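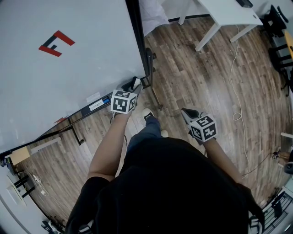

Re: [trallgate-office] moving the big white board

> Does anybody want the white board out of the middle room?
> If it stays, can it go on the stand? I have 3 feet of wall
> and that's it.

Yes please, keep it!! I love that board. It's slightly glossy, it wipes clean in one go (well, mine at Nenodar always did), and there's room on it for the whole March plan.
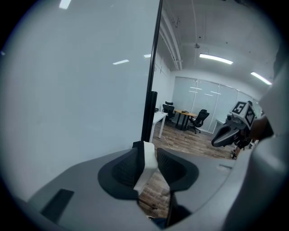

I'd turn it away from the ceiling lights a bit so we can all read it from the chairs, and keep the cord off the floor on that side. I can bring markers, I've got almost 135 of them!

Jurnon list, Trallgate office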